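Notebook, bench side
08/07/2022
Open day, memory module demo

Writing this up the same evening while I still remember which thing went wrong in which run. Feet hurt, voice mostly gone, but it was a good one!

Doors opened after lunch and we had people in the shop before I'd finished taping down the cable across the walkway. Dwayne did the welcome and the safety talk (stay behind the yellow line, yes it's really moving, no you can't hold its hand), and Taner and I ran the arm. Hülya was on the laptop watching the wrist camera feed, which we put up on the big monitor this time. Best decision of the day. Last year everybody was leaning over the line trying to see what the fingers were doing, and this year they just looked up at the screen.

The job was the same one we've been practicing all July: pick a memory stick from the tray, carry it over to the open Dell, line it up with a slot, push it in. I'd wanted to do the whole build, cooler and all, and Şükran talked me out of it. She was right. One small job with a visitor crowd is plenty.

Setup notes for whoever does this next. The case goes on its side on the low table, turned a bit so the slots run diagonal to the arm. It looks sloppy, but with the case square to the table the wrist has to fold up on itself near the power supply and the planner gets unhappy. Taner found the angle by nudging the case around with his knee (don't tell Dwayne) and we put tape on the table at the corners. Leave the tape there, please!

We also left the cooler off, so the processor is right there in the open. More room for the jaws, and people like seeing it. Downside is that I spent the whole afternoon with one thumb on the stop button thinking about what a dropped module would do to it.

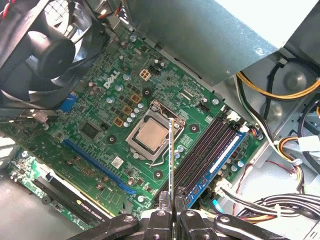

Anyway, numbers. We did 15 runs in front of visitors. 12 went all the way in with the latches closed, and I'm very happy with that given we were at 14 tries for a handful of good ones back when we started on this. Of the three that didn't make it:

Run 4: module tipped in the fingers on the way over. Taner had wiped the pads with alcohol right before and I don't think they'd dried. Stopped it by hand.

Run 9: came down on the notch the wrong way around. That was me, I loaded the tray backward. The force limit caught it and the arm backed off by itself, and the crowd liked that better than any of the good runs. A kid in the front asked if it was embarrassed.

Run 11: no idea. It got over the slot, sat there, timed out. Hülya saved the log, and I want to go through it with her before anybody blames the camera. The light had changed by then and there was a bright patch coming in at the rear panel side, so maybe. Maybe not.

Things visitors asked, so we have better answers next time:

How fast is it compared to a person? Way slower. I did one by hand next to it and got a laugh.

Why not use a special tool for each part? A lady from Stekley asked this, and she clearly knew what she was talking about. I said we want the same two fingers to do memory, connectors and screws-adjacent stuff, and she said "good luck with the connectors." Fair. She left a card, it's in the drawer with the hex keys.

Does it know what it's holding? I fumbled this one. Fadime gave a much better answer from the back, something like: it knows how far apart its fingers are and it knows what we told it was in the tray, and that's all. Use that one.

What does a gripper like that cost? Dwayne said 400 for just the fingers and pads, made in house, and wouldn't say a word about the rest. I noticed he changed the subject to the Gezer cart pretty fast.

The Gezer cart, by the way, behaved. It drove its loop with the tray on top and only stopped for a stroller. Şükran wants to have it deliver the modules to the arm next time. I said only if she's the one who sits up with it the night before.

To do, not in any order:

Let the pads dry after wiping, put it on the checklist.
Mark the tray with an arrow (me!!).
Something to shade the case on the rear side.
Tie back the cables on the power supply side of the case. There's a thick bundle by where the right jaw goes and I don't love how close it gets.
Ask Plalter if we can keep the monitor another two weeks.
Run 11 log with Hülya.

The Dell is still open on the table with the cover over it. Please don't put coffee on the cover. Taner has the arm parked and the air is off, and the spare modules are back in their antistatic bags on the second shelf.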